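Sat 26 May
By the Skollau Working Group on Table Tasks

3.2 Table, blocks and target area

Sorting was carried out on a light wooden tabletop whose grain and board seams were left visible. No cloth or mat was laid over it, as an earlier round in October had shown that fabric creased under the blocks and altered their final angle. The target is a square marked on the table with a dark outline (Figure 2). A block counts as placed when its whole base lies within the outer edge of the line; contact with the line itself is allowed.

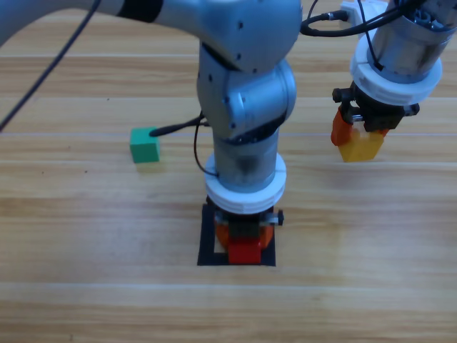 Each block was given a start position from the Dekker layout list, which holds 230 entries. Entries that put a block within 18 mm of the line were removed before the trials began. Colour served only to name the blocks in the record sheets and had no bearing on the order in which they were to be moved.

Two outcomes were scored separately: whether a block lay inside the square, and whether it touched a neighbour. The second matters more than it might seem – a block resting against another may be pushed out of true when a third is set down. Red and yellow blocks can lie close together at the target while the green one is still out on the open table.

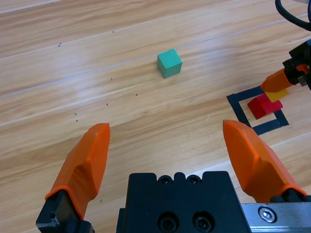

Small marks on the wood were not cleaned off between trials. Blocks that came to rest across the line were scored as misplaced and left where they lay. The Prarkero scoring sheet was used throughout, with the Zirkton rule for ties.

Figure 2. Tabletop, blocks and square target.

Contact: Skollau Working Group, editorial desk
© Skollau. All rights reserved.
Back to top

Related items
Block spacing and the Dekker layout list
Scoring ties: a note on the Zirkton rule
Bare wood and covered tables compared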